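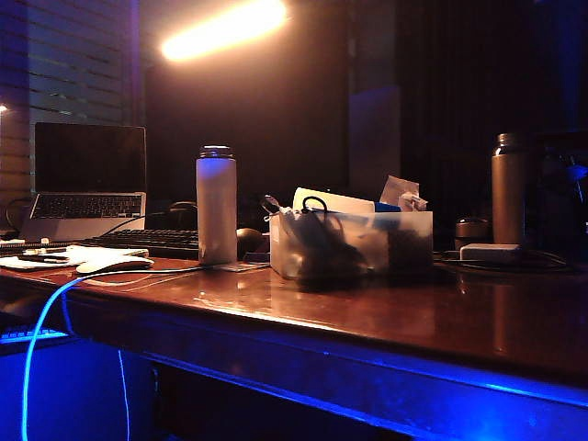
DESK CLEAR-OUT MONTH: WHERE WE ARE, WHAT'S LEFT

Quick one this time, the printer wants the pages by 4 p.m. and I still have the parking notice to write.

April is desk month again. Same deal as last year. Every desk in the Jilalcombe building, both floors, plus the shared ones by the back stairs. You get a clear plastic bin from the supply closet, everything that isn't in use goes in it, the bin gets sorted, the desk gets wiped. Then you put back what you need and stop there.

Bins first. We ordered 40 and they're stacked just inside the closet door. Clear ones on purpose. Last year we had the gray totes and people put the lids on and slid them under the desk and that was that until October. With the clear ones you can see the cables from across the room and it bothers you. Good.

Cables. This is most of it, every time. Black cords, all coiled up together, half of them for things we got rid of when we moved. Please pull them apart before they go to the collection shelf. If you know what it goes to, put a bit of masking tape on it and write the name. If you don't know, no tape, put it in the mystery box. Mystery box gets tested at the end of the month and whatever nobody claims goes to Esidus for recycling. They take cords, chargers, dead mice, keyboards, headphones. They do not take batteries loose, tape the ends.

Boxes. Keep the box if the thing is still under warranty. Otherwise flatten it. An empty white box standing up in a bin takes half the room and then the bin "is full" after six items. Same with manuals and folded instruction sheets, nearly all of them are online now.

Paper. Loose sheets at the corner of the desk are the other big one, usually with a pen on top so they look like work in progress. Go through them. Three piles is plenty: do, file, shred. The shred box is by the copier and gets picked up twice this month so don't hold back. Small cards, badges, membership cards, gift cards, anything like that, check it before you toss it. We found a gift card last year with 25 dollars still on it and it went toward the coffee fund.

Bottles and mugs. Water bottles are fine to keep at the desk, one each, cap on. We had a spill in the winter that took out a keyboard and very nearly the laptop beside it. If you can, keep the bottle off to the side and not in line with the keyboard. The kitchen has 80 mugs in it. We do not have 80 people. Take yours home.

Polish. The reddish-brown desks upstairs have the shiny top and show everything, every ring, every fingerprint, specially in the evening with the overhead light on. Use the Mösli cream, the tub is under the sink, a very small amount on a soft cloth. Wipe it on, leave it a minute, buff with a dry one. Do not use the kitchen spray, it leaves a haze and you'll be there all night getting it off. Lift the laptop and keyboard, don't go round them. The plain desks downstairs just need a damp cloth.

Blinds. If you have a desk by a window, run a duster along the slats before you do the desk, top to bottom. Several people did it the other way around last year and had to wipe the desk twice.

Spare gear. Mice, headphones, keyboards that work: to the Skellutik shelf in room 626, which is unlocked until 6 most days. New starters get kitted out from there so please only put things on it that you'd be ok getting yourself. Wipe them down. Wind the headphone cord. If there's a USB thing that goes with the mouse, put it in the slot underneath or tape it on, we have a whole drawer of mice with no dongle and a whole jar of dongles.

Unclaimed bins get moved to the hallway at the end of the month and stay there one week. After that they're sorted by whoever is around, and we won't know what was important to you.

Questions about the shared desks, ask at the front counter. Dont leave bins on the stairs please.

Next issue: bike rack, fridge shelf labels, and the lost umbrella list, which is long.

Last updated: April

Contact the front desk | © Jilalcombe Building News | Back to top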